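Two weeks with the Skevard

My sister thinks I've lost the plot. She dropped in on Wednesday for a cuppa and found me in the back room, cheering on a robot arm as it went after a ball of wool. To be fair to me, it was the third go, and it had missed the first two by a whisker!

The arm is the Skevard, from a little outfit called Jotcombe, and it's pitched at people like me who've always fancied having a robot but haven't got a workshop, an engineering degree or a garage that isn't full of camping gear. You get the arm, a two-fingered gripper with a small camera up at the business end, a clamp, a power brick and a very thick booklet. It costs $3,000, which made me swallow hard. I've owned cars that cost less (I've owned one car that was worth less than its own tyres).

Setting it up

I'd put aside a whole Saturday and was done before lunch. The clamp is lovely and solid. The software is a bit of a dog's breakfast: it wanted to update itself before it would talk to me, then wanted to update again, and then decided my colour settings were in Norwegian. After that it behaved. You steer the arm with a handheld controller, record what you've done, and ask it to have a crack on its own.

Jotcombe sends along a set of foam blocks to practise on, in nice cheerful colours, and the Skevard is brilliant with them. Of course it is. Foam blocks are square and they stay where you put them. I got bored by the second evening and started raiding the house.

Soft, scratchy and shapeless

What I wanted to know was how it coped with stuff that has no proper edges. So out came the navy yarn and the fake pine left over from Christmas, and then a good heap of green hay, which sheds everywhere and which I'll be finding in my socks until winter. The views here come from down at the gripper. 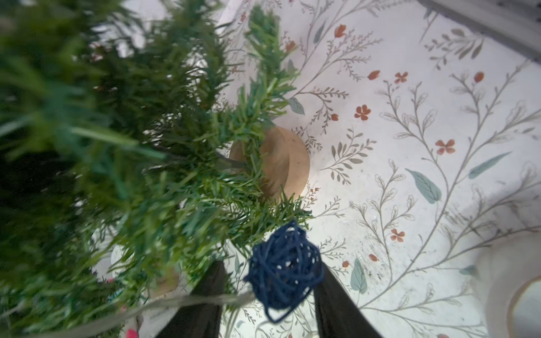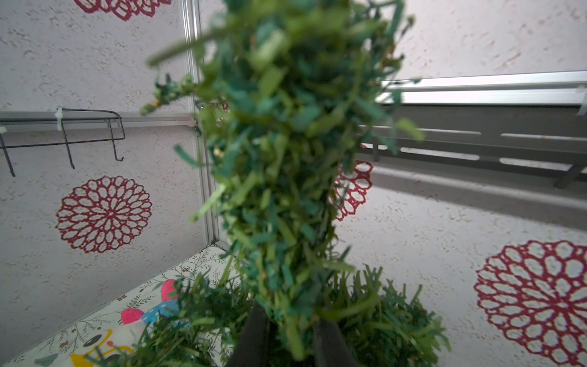

Yarn first, hay second

Yarn turns out to be a pretty fair test. Squeeze too hard and you flatten it, too soft and it rolls off across the cloth. There's a grip setting that runs up to 10, and I had the best luck on 2, creeping in slowly from straight above. Going in beside the pine made me nervous, with all those bristly needles about, and I did most of those runs by hand on the controller.

Hay is another story. The fingers will take hold of a clump quite happily, but you never know how big a clump you're going to get. Ask for a pinch and you might get a haystack. And once there's a great wad of it in front of the camera, you can't see much past it, so I learned to line up my drop-off spot before I went in for the grab. A second camera mounted higher up would be a huge help, and Jotcombe does sell one, but I reckon it ought to be in the box at this price.

When I got properly stuck I rang the help line in Ballville and got Rochelle Hoani, who was an absolute gem. She had me drop the closing speed and switch off a feature called Whitelaw mode, which smooths out your movements and also, in my case, made the arm feel as though it was wading through custard. Everything was snappier afterwards. I'd switch it off on day one.

Would I buy it?

If you want something to do chores, no, save your money. It's slow, it hums, and my lounge room is no tidier than it was a fortnight ago. But if you like tinkering, and you've got a kid or a neighbour who'd like tinkering with you, it's enormous fun. I'd want the software sorted and that extra camera thrown in before I paid full whack. The loan unit goes back on the courier tomorrow, and I've still got hay to pick out of the clamp.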